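Plenitz cell, software notebook
17 October 2018
Wrist camera: plane fit, scale detection, grasp planner rejects

Picking up from the list left open in April. Goal for the day was to get the planner to stop proposing grasps on the counter itself. Build is the current Reisinger branch with the new perception node, controller untouched.

Counter plane first. The RANSAC fit on the wrist depth data was stable over the bare stone and bad near the back wall. Wall texture is mottled and the segmentation kept pulling wall points into the counter cluster. Raised the normal angle weight, dropped the inlier distance, and limited the fit to the near two thirds of the cloud. Plane normal now holds steady while the arm is parked. Still drifts during fast wrist rotation, which I put down to the pose timestamp and not the fit. The timestamp offset in the config is 35 ms. It was measured on the old camera driver and should be measured again.

Color segmentation on the counter is a separate problem. The veins in the stone give strong edges, and the rust-colored one that runs up to the left side of the kitchen scale was returned as an object in the first batch. Height above plane is zero for that blob, so a height gate removes it. Gate is set at 4 mm. Lower than that and the noise comes through. Higher and we lose flat items. Cables are marginal at this setting.

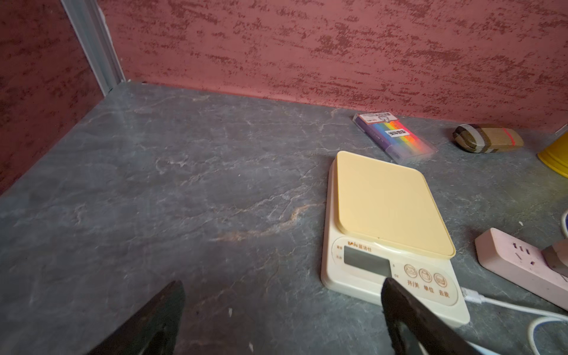 Page last changed: 17 October 2018, revision 6

Both fingertips are in view from the wrist, so the self mask matters. The right tip overlaps the front of the scale below the display. With the old mask the detector merged finger and scale into one region, and the fitted box came out with a spur pointing at the camera. New mask is rendered from the finger mesh at the commanded opening, then dilated by 6 px. The box follows the scale body after that. Side effect: the mask eats part of the control panel, and anything small that sits between mask and object edge is dropped. Acceptable for grasping. Not acceptable if we ever want to read the display, so the display reader should take its crop before masking.

Display reader, short note. The LCD has no digits showing in this view and the reader returned "0" with high confidence. Wrong. Blank and zero have to be separate states or the weighing step will accept a scale that is not reporting anything. Added a BLANK class to the output enum in Cliltano and made the task layer refuse to continue on it. Classifier itself is not retrained yet.

Ran the detector over the stored wrist frames, 2,252 in total, with the height gate and the new mask on. Results by class are in the shared sheet. Comments only:

- Scale: good. Remaining misses are at steep view angles.
- Highlighter package behind the scale: split by color band when seen side-on. Clear plastic gives poor depth at the lower end. Merge step by shared plane helps a little.
- Plaid case: found, but the box is often short at the dark folded left end.
- Power strip: cut off at the right, so the box center is meaningless. Planner must ignore any box that touches the image border. It did not. Fixed.
- White cable: treated as background by the detector and as free space by the planner. Needs its own class.

The cable is the real open item. It leaves the scale at the lower right, and a side grasp from the right would close on it. For now there is a keep-out volume on that side of the scale, attached to the scale pose. Crude, but it moves with the object.

Planner timing. Candidate sampling is capped at 900 per request, down from the default. Collision check against the back wall is the slow part. Swapped the wall mesh for two planes, one per wall section, with the corner strip padded out as a box. Top 20 candidates go to the full trajectory check. No change in which grasp gets picked on the requests I replayed by hand.

Gripper controller: not touched, see the Kaltunbridge page for the force limit question.

To do
- remeasure camera timestamp offset
- cable class, label a first set
- retrain display classifier with BLANK
- border rule: add a unit test, it was silently off
- move the height gate out of the launch file and into the parameter server

Config committed, launch file still has a local edit in it.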